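Trindton Community Hall Association
Minutes of the Ordinary Meeting held on June 3, 2021

Chair: Treasa Dolan
Apologies: received from the member for Drakside and noted.

1. Minutes of the previous meeting
The minutes of the February meeting were approved as a correct record, subject to one amendment. Under item 4, "Drakside Road" should read "Drakside Lane". The Chair signed the amended copy.

2. Matters arising
The repair to the side gate had been finished and the invoice passed for payment. The letter to the council about the street lamp at the lower entrance remained unanswered. It was agreed that a second letter be sent.

3. Hall floor and furniture
The meeting considered the quotation from Pitkänen for resealing the floor of the main hall. Members asked whether the side room could be done during the same visit, and whether the hall would need to close. The Chair replied that the main hall would be out of use for five days and that the side room had not been priced. It was resolved to accept the quotation for the main hall and to request a separate price for the side room. Members also agreed that wooden tabletops should be wiped down after each hiring, and that the hiring conditions be amended to say so.

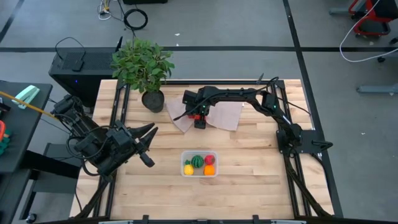
4. Hiring charges
A paper on hiring charges had been circulated. Two members spoke in favour of a lower rate for morning bookings. Others were concerned that regular hirers in the evening would ask for the same terms. After discussion the matter was put to the vote and the present charges were kept for a further year.

5. Children's play equipment
The Chair reported that the Polluditz play group wished to resume its sessions and had asked for use of the store cupboard. This was granted on condition that small items be kept in lidded boxes and labelled with the name of the group. The purchase of further soft mats was deferred.

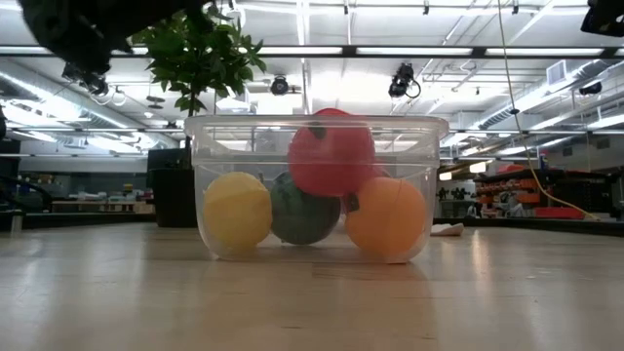 Balls in a clear plastic storage bin.

6. Correspondence
A letter of thanks from the Drakside allotment holders was read and noted. A request to put up a notice board beside the main door was refused, as the wall is shared with the adjoining property.

7. Any other business
The key register was found to be out of date. All key holders are to confirm in writing which keys they hold.

The Chair closed the meeting.

Signed: Treasa Dolan, Chair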